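1/23/22

I spent most of the summer break moving Flernlow, my small puzzle-platformer, off a variable timestep. Notes follow, mostly so I don't repeat the exercise from scratch on the next project.

The original build updated everything once per rendered frame and multiplied by delta time. On my desktop this behaved. On a cheap phone the jump arc changed height depending on load, and the crates in the third level would occasionally pass through the floor. Semi-implicit Euler with a varying step is not deterministic, and my replay system assumed that it was.

The fix is the standard accumulator. Add the frame's elapsed time to a running total, step the simulation in fixed increments while the total exceeds one increment, and keep the remainder. I settled on 66 steps per second after trying 40, which was too coarse for the crate stacks. 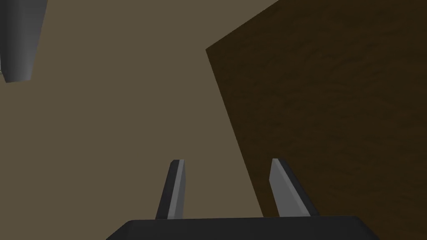
Pallavi Joshi wrote in to say that the accumulator alone would not be enough, and that I should clamp it before doing anything else. Her build had locked up on loading screens: one long frame queued up hundreds of steps, those steps took longer than real time to run, and the queue grew from there. She caps elapsed time at a quarter of a second and lets the game slow down past that point.

I had left the clamp out. With it in place, the freeze after the Okeke level load went away. My longest queue before the change was 341 steps, recorded on the phone.

Interpolation came next. With the simulation and the display on different clocks, motion stutters unless you draw between the previous state and the current one. The blend factor is the leftover accumulator divided by the step size:

`alpha = accumulator / step`

Two things caught me out:

- Teleports must write both states. Otherwise the sprite smears across the level for one frame.
- The camera should follow the interpolated position. Mine followed the raw one, and the jitter was worse than before I started.

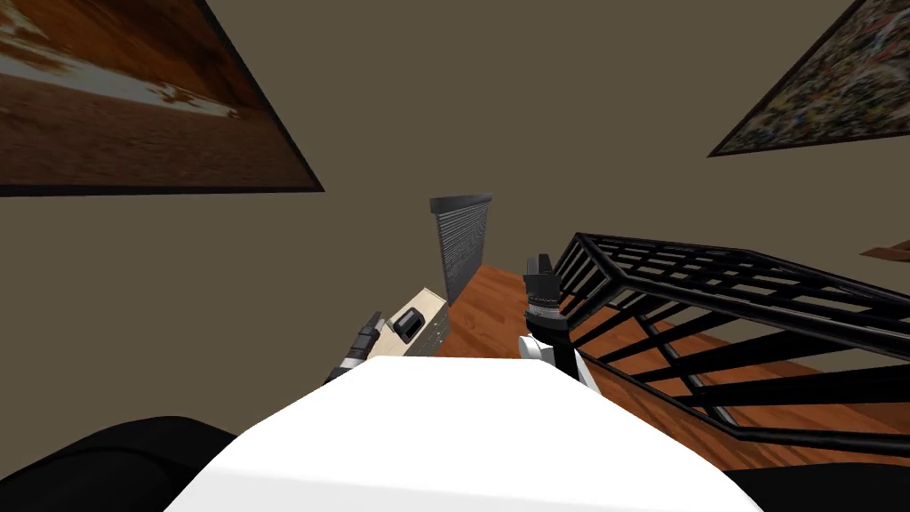 Input needed more thought. A button press that lands between steps has to be held until the next step reads it, and it must be cleared only after it has been consumed. I was clearing at the end of each rendered frame, so on a fast monitor some presses vanished entirely. The buffer is now a small ring of timestamped events, which the replay recorder also reads.

Replays now match. I ran 2,474 recorded sessions through the headless build and compared a hash of the world state at the end of each one. No mismatches on the same binary. Different compilers are another matter - floating-point behaviour varies, and I have no plans to move to fixed-point maths for this game.

Remaining work is the rope code in the Pular level, which still has a damping constant tuned for the old step. I'll get to it in February.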